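4.2 Consumables and replacement parts

The first equipment budget for the Coltville site treated the hand-held grippers as a single capital purchase. Finger pads, bushings and linkage parts were left out, and the shortfall showed up in the February accounts. The revised plan separates the tool body from the parts that touch objects.

Pad coverings are the main recurring item. Kodano sells them in packs of 100, and the site now orders 300 at the start of each budget period. Storage is not a constraint, but delivery to Coltville can take up to 17 days, so a reorder is placed when the last pack is opened. Bushings are bought with the arms and are not stocked separately.

Operators check the inner face of both pads before a session. Torn or peeling edges are recorded in Ella, the maintenance log, and the pair is replaced together. Figure 6 shows a pair in the condition we class as due for replacement, with frayed edges on the left pad and a folded, ripped covering on the right.

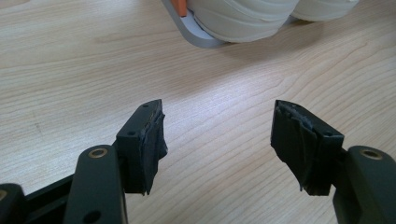 4.3 Spare units

A spare tool was costed at $578 under the Swai purchasing agreement, excluding freight. We budgeted for one spare at each workstation. Where two workstations share a room, the spare may be shared, provided both use the same pad type.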